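Haverford Household Robotics Club

The Haverford Household Robotics Club is a student robotics club at Haverford Technical School. Its members build and operate hand-held grippers, record people doing ordinary chores with them, and use the recordings to teach robot arms to do the same chores. The club is best known for its yearly Fulow Challenge, a friendly contest built entirely out of bathroom and kitchen objects, and for a cheerful willingness to spend a whole month on a single one of them.

History

The club was started by Etelka Bodnár, a physics teacher who had been running a line-following robot class and wanted something that felt closer to daily life. Line followers were fun, she wrote in the first club handbook, but her students kept asking when the robots would pick something up! She set aside a bench at the back of the physics room, and 9 students signed up for the first term.

The first grippers were copied from kitchen tongs and held together with rubber bands. They could lift a sponge and a roll of tape and not much else. Arlo Dunleavy, then a junior, redrew the fingers as a pair of linked jaws that stayed nearly parallel as they closed, and that layout has carried through every version since. It is known in the club as the Dinberg, after the street where Dunleavy lived.

In the second year the club moved to a larger room and split its work into two groups, one for hardware and one for recording and training. Students are expected to spend at least a term in each. Many end up staying in the group they didn't think they would like.

The Dinberg gripper

The Dinberg is squeezed by hand with a trigger, and a camera mounted on it looks down past the fingers. The same fingers fit the club's robot arm, so what the camera records during a student's demonstration looks very much like what the arm will see later when it works alone. That match is the whole idea behind the project, and members are quick to point it out to visitors.

Finger shape is the subject of endless happy argument. Wide fingers are forgiving with boxes and cups but clumsy in tight spots. Narrow ones slip into small gaps and then twist whatever they grab. The handbook includes a long section on pad texture, most of it by Benedetta Melis, who tested samples of rubber, foam and printed plastic on everything in her family's kitchen drawers and wrote up the results with real affection for the losers.

The Fulow Challenge

Each April the club holds the Fulow Challenge, in which teams of 4 choose a household task, record their own demonstrations, train a model and let the arm try it in front of an audience. A team gets 20 attempts. Points are given for finished attempts, and a smaller number for attempts that come close and leave everything in one piece.

Tasks from past years include hanging a dish towel on a hook, putting the lid on a butter dish, standing a toothbrush in a cup, and moving a bar of soap out of its dish and back. The soap task has become the favorite. It looks easy from the audience and is a wonderful little nightmare from the bench: a bar is smooth and rounded, it sits low between raised walls, and the fingers have to straddle the dish without shoving it across the table. 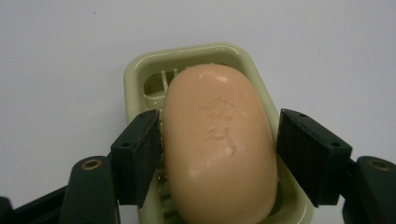
The soap task, with one finger on either side of the bar.

Teams have come at the soap in quite different ways. Some go for the long sides, which offer the most area to hold but bring the dish walls into play. Others try for the ends, where there may be more room and a lot less grip. A team led by Rafferty Kapoor taught the arm to nudge the bar upright against one wall before closing, a move the audience loved and the other teams spent the rest of the evening trying to copy. The rules allow any approach, provided the dish ends up where it started.

Soap bars also change with use. Edges round off, stamped lettering wears down, and a bar that was handled well last week can behave like a new object. The club keeps a shelf of bars at different stages of wear for this reason, and teams are encouraged to record with several of them. Models trained on a single fresh bar have tended to do poorly on an old one.

Recording sessions

A session usually involves 2 students, one holding the gripper and one resetting the objects and keeping the log. They trade places often, partly to rest their hands and partly so that the recordings contain more than one person's habits. Surfaces are kept plain for the early sessions. Later ones add tablecloths, trays, clutter and lamps in awkward places, and this is the stage new members seem to enjoy most.

The log records the object, the operator, the lighting and a short remark. Remarks are supposed to be useful, and many are. Others have been read aloud at the end-of-year dinner. A page from 3/11/22, still pinned up beside the bench, gives its opinion of a particular bar of glycerin soap in capital letters.

Failed demonstrations are kept in a separate folder. Birdie Nakamura, who looked after the recordings for two years, argued that watching them was the fastest way to become a good operator, and an evening of failures is now part of every new member's first term.

Software

Training is done with a set of scripts called Dronine, written by students and passed along from class to class. Dronine sorts recordings, trims the dead time at either end, and starts the training run. Its documentation is patchy in places but full of friendly warnings from earlier members, including a much-quoted note about checking that the camera is plugged in. A full run on the club's computer takes roughly a night, so new models are usually tried out the next afternoon, with snacks.

Membership

The club is open to all students at the school, with no experience needed. Meetings are held after classes in the lab, and the first meeting of each term includes a turn with the Dinberg for anyone who walks in. The traditional first object is a sponge.

See also

Fulow Challenge rules
Dinberg gripper
List of Fulow Challenge tasks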